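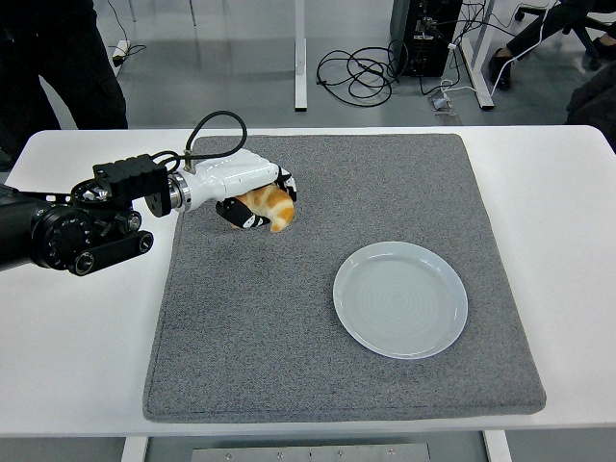
Breakfast rolls of Stokby

The breakfast rolls of Stokby are a family of small enriched breads and folded pastries associated with the harbour town of Stokby and, to a lesser degree, with the inland village of Riltcombe, where much of the flour was once milled. They are eaten chiefly in the morning, very often standing up, and the name covers a good many shapes and recipes that a visitor might not at first think of as belonging together. What they share is a dough made the evening before, a long cool rest overnight, and a bake timed so that the first trays come out before the early ferry leaves.

Name

In the town itself the rolls are simply called "mornings", as in "a bag of mornings", and older residents may still ask for "two mornings and a twist". The longer name seems to have been used first by people from elsewhere, and it appears on bakery signs from the time when summer visitors began to arrive in some number. In Riltcombe the same goods are known as "millers", and it is considered a little rude there to call them anything else, although the bakers will of course serve you all the same.

History

The early history of the rolls is not well recorded, as is so often the way with food that people made every day and saw no need to write down. The harbour accounts mention payments for "white bread for the pilots", and it is generally supposed that this was a plain milk roll, round and rather flat, with nothing added to it except perhaps a little salt butter. Milk was plentiful on the farms behind the town, sugar was dear, and the ovens were shared between several households, so the bread had to be something that would sit quite happily while its owner waited for a turn.

The change to richer and folded doughs is usually credited to the Van der Merwe bakery, which stood for many years on the steep lane between the quay and the church. The family had worked in larger towns and brought back with them the habit of rolling butter into dough in thin layers, turning it and resting it and turning it again. Their crescent was smaller and straighter than the one most people now picture, and it was sold at first only in the winter months, when the bakehouse was cold enough for the butter to behave itself. In August it could not be had at any price, and there are affectionate stories of visitors asking for it day after day and being sent away with a milk roll and a kind word.

A second bakery, Dadach, opened near the ferry steps and took a different path. It kept to the old plain dough but enriched it with egg and a little honey, and shaped it into knots and short plaits. For a long while the town was divided, in the good-natured manner of small towns, between those who bought from the top of the lane and those who bought from the bottom. Many families quietly did both.

The food writer Xolani Du Plessis spent two winters in the district collecting recipes from household notebooks, and the resulting book, which gathers 136 of them, remains the fullest account of the subject. It is a generous and rather wandering piece of work, with long passages on ovens, weather and the keeping of hens, and it is still the first place most home bakers turn. Du Plessis took the view that the milk roll and the layered crescent had separate beginnings and only came to be thought of as one family through being sold over the same counters. Other writers have argued that the overnight rest is the true common thread, and the matter has never been settled.

Varieties

The plain morning is the milk roll already described. It is soft, pale on the sides where it has touched its neighbours on the tray, and lightly floured on top. It is split and buttered, and at home it is often eaten with a slice of mild cheese.

The twist is the Dadach knot or one of its many descendants. The dough is a touch sweeter, brushed with egg before baking, and sometimes scattered with poppy seed. A longer plait is made for christenings and for the last day of school.

The crescent is layered with butter and rolled up from a triangle of dough. In Stokby the corners are traditionally left straight, though bakers nowadays please themselves, and both straight and curved ones may turn up in the same shop. It is not filled. Some cafés sell it split, with jam or ham, and this is tolerated.

The miller, properly speaking, is the Riltcombe form of the plain roll, made with a portion of coarser flour. It is darker and chewier and keeps rather better, so that it was the one carried out to the fields.

Method

The dough for all varieties is mixed in the late afternoon and left somewhere cool. Du Plessis suggests a pantry with a stone floor, or failing that the lower shelf of a refrigerator, and warns against hurrying. In the morning the plain dough is divided, shaped and given 30 minutes under a cloth before it goes into a hot oven. Layered dough is given its folds the evening before and is only rolled out and cut once it has rested. The crescents then need a longer and gentler rise, as a warm spot will melt the butter and leave the finished pastry heavy and greasy at the base.

Baking times in the household notebooks vary a great deal, which is hardly surprising when one thinks of the ovens involved. For a modern oven, 23 minutes is the figure most often given for a tray of crescents, and rather less for milk rolls, which ought to be taken out while they still look a shade too pale.

Customs

Rolls are bought by the bag, and it was long the practice to add an extra one for any child sent on the errand. On the morning after a wedding the couple's neighbours leave a bag hanging on the door handle, and it is polite not to knock. Stale rolls are sliced, dried in a cooling oven and eaten with soup, or soaked in milk for a baked pudding with apples that is at its best the following day, served cold from the dish.

See also

Milk bread
Laminated dough
Riltcombe mill
Stokby harbour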